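제품 안내 > 로봇 핸드 및 말단장치

Piltus 다지형 로봇 핸드 평가 키트

개요

Piltus 평가 키트는 협동로봇 팔에 다지형 핸드를 장착하여 비정형 물체의 파지 작업을 검토하고자 하는 연구기관 및 제조 현장을 위한 제품입니다. 핸드 본체, 제어기, 체결용 플랜지, 소프트웨어 사용권 및 시험용 물품 세트로 구성되며, 구매와 임대 중에서 선택하실 수 있습니다. 국내 공급과 기술지원은 Savwood가 담당합니다.

본 키트는 규격화된 부품의 단순 이송보다 형상과 강성이 일정하지 않은 물품의 취급을 주된 용도로 합니다. 섬유 제품, 봉제 완구, 끈류, 소형 용기와 같이 평행 그리퍼로는 접촉면을 확보하기 어려운 대상을 하나의 핸드로 시험할 수 있도록 설계하였습니다.

적용 작업

봉제 완구와 같은 연질 물체의 경우 손가락을 물체 윗면에 넓게 얹은 다음 엄지를 아래쪽에서 맞대는 방식을 권장합니다. 파지력은 손가락별로 상한을 지정할 수 있으며, 초기 설정에는 저강성 물체용 값이 적용되어 있습니다. 시험대 표면에는 직물 계열의 덮개를 사용하여 주십시오. 물체의 미끄러짐이 줄어 반복 시험의 조건을 맞추기가 쉬워집니다.

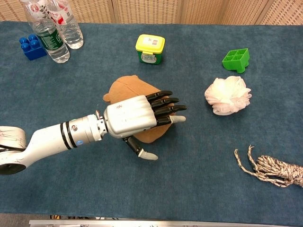

봉제 완구 위에 놓인 로봇 핸드. 오른쪽에 목욕용 망사 볼과 꼰 로프 묶음이 놓여 있다.

시험용 물품은 연질, 경질, 선형의 세 분류로 제공됩니다. 사용 기관이 자체 보유한 물품을 추가하는 것도 가능하며, 이 경우 물품 등록 화면에서 명칭과 중량, 권장 접근 방향을 입력하시면 됩니다. 로프와 같은 선형 물체는 놓인 형태에 따라 결과의 편차가 크므로 시험 전 배치 기준을 별도로 정하여 주시기 바랍니다.

주요 사양

핸드 중량: 약 900 g (플랜지 제외)
권장 로봇 팔 작업 반경: 700 mm 이상
제어기 내 저장 가능 동작: 384개
통신: 이더넷
설치 방향: 상향, 하향, 측면
무상 보증: 인도일로부터 2년

사양은 성능 개선을 위하여 사전 고지 없이 변경될 수 있습니다. 로봇 팔과 작업대는 키트에 포함되지 않습니다.

설치 및 교육

설치는 Savwood 소속 기술자가 현장을 방문하여 진행합니다. 플랜지 체결, 원점 설정, 비상정지 연동 확인까지가 기본 설치 범위이며, 기존 생산 설비와의 신호 연동은 별도 견적 대상입니다. 운용자 교육은 Hatville 교육장 또는 고객 사업장에서 실시합니다. 교육 과정은 Takumi Chiba 책임이 총괄하고, 파지 동작 작성 실습은 응용기술팀의 Renji Ueda 선임이 담당합니다.

안전 관련 유의사항

작업 반경 내에 사람이 출입하는 환경에서는 반드시 위험성 평가를 선행하여야 합니다. 손가락 관절부에 이물질이 끼인 경우 전원을 차단한 후 제거하여 주십시오. 섬유 조각이나 풀린 실은 관절 틈에 감길 수 있으므로 연질 물체 시험 후에는 점검표에 따라 청소하시기 바랍니다. 손가락 끝 패드는 소모품이며 보증 대상에서 제외됩니다.

임대 및 구매 문의

임대는 월 단위로 계약하며, 임대 후 구매로 전환하는 경우 납부한 임대료의 일부를 구매 대금에서 공제합니다. 공공기관 및 대학은 별도의 조건이 적용됩니다. 9월 인도분은 현재 예약을 접수하고 있습니다. 견적을 요청하실 때에는 보유 중인 로봇 팔의 모델명, 플랜지 규격, 주요 취급 물품을 함께 기재하여 주십시오.

문의: Savwood 로봇사업부 제품상담 창구
최종 수정: 2018년 4월 4일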